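Study diary, February, evening

Week five of getting ready for the PM exam
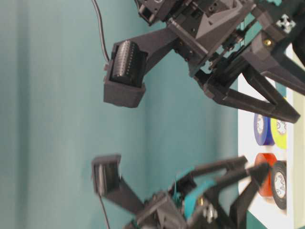 I moved the exam date today. I had booked it for the end of the month and I'm not ready, so I paid the change fee and took a slot in the spring. My scores on the practice sets have been flat since the holidays. Risk is fine, cost is fine, and I keep losing points on the situational questions, the ones where all the answers are sensible and you have to pick what the project manager does first. I did one set of 40 before breakfast and another at lunch. My new way of keeping the process groups apart is color. Planning is teal, the same teal as that backdrop, executing is dark gray like the arms, and monitoring and controlling is red. I redid the whole stack of cards that way and it took most of the afternoon. I don't know yet if it helps.

The question that bothered me most was one on change requests. A sponsor walks in and asks for an added feature. The choices were to turn it down, to assess the impact, to send it to the change control board, or to update the plan. I picked the board. The answer was to assess the impact, and when I read the explanation I agreed with it. The board can't decide on something when no one has worked out what it does to the schedule. I knew that. At work I would have done it in the right order without thinking. On paper I saw the words "change control board" and went for them.

I wrote to Beryl Treloar about it. She passed four years ago and she still answers my messages, usually late at night. She told me to stop reading the choices first. Cover them with a card, read the question, say what you would do, then look. She also said to find the last sentence of the question and read it before the rest, because half of the story is there to use up your time. I tried both on ten questions and it was slower. I got eight right, up from six or seven. Too few to say.

Work was long. Clarnness is behind again. The supplier at Dallbridge moved the delivery by two weeks and sent the notice to an address we stopped using last year, so we found out by calling them. I updated the risk register, which already had late delivery in it, with me as the owner. The response we wrote down in the fall was "monitor." That was a weak response and I wrote it. I changed it today to a real one: split the order, take the first 200 units by truck as soon as they are ready, and let the rest follow. Valentin Delorme in purchasing thinks the extra freight will be under 2000 dollars. I have 4500 left in contingency for that part of the job, so it can come out of there without going to the sponsor. I still sent her a note so she won't read it first in the monthly report.

Valentin asked why we don't have a penalty in the contract. I went and looked. We do have one, but it only starts after the third week. Whoever drafted it on our side gave away two weeks for nothing. I put that down for lessons learned, with the clause number, so I can find it when Pundgate goes out for bids.

The Pundgate kickoff is coming up and I don't have a signed charter. I have a draft that three people have commented on and none of them has approved. The book is very plain on this: no charter, no project, and no authority for me to use anyone's hours. In practice I already have two people doing estimates for it. I told my manager I want the signature before anyone does more than that. He said fine and that he would walk it upstairs himself. I will ask again tomorrow before lunch.

Spent an hour after dinner on earned value. I can do the formulas now without the sheet. CPI is earned over actual, SPI is earned over planned, and earned always comes first. The one I get wrong is the estimate at completion, because there are several versions and you have to tell from the wording if the overrun is expected to go on. "Typical" means it goes on, so divide the budget by CPI. "Atypical" means it was a one-time thing, so take actual cost and add the work left at the planned rate. I wrote both on one card, front and back. I tried it on the Clarnness numbers too and got a CPI of 0.94, a bit better than I had feared. The SPI was worse and it will drop again when the Dallbridge slip goes in.

The study group on Gosling was quiet tonight. Two people have stopped logging in. Someone asked the difference between quality assurance and quality control again and I answered it, mostly for my own practice. Assurance looks at the process, control looks at the product. Then someone else posted a question where that didn't work cleanly, and we went back and forth until past ten without settling it. I copied it out to send to Beryl.

Plan for tomorrow: 40 questions before work, only stakeholder and communications ones. Choices covered. Call Dallbridge for a date in writing. Charter. Reread the procurement chapter, starting from contract types, because I mixed up cost plus incentive fee and cost plus award fee twice today.

Lights off at 11:15.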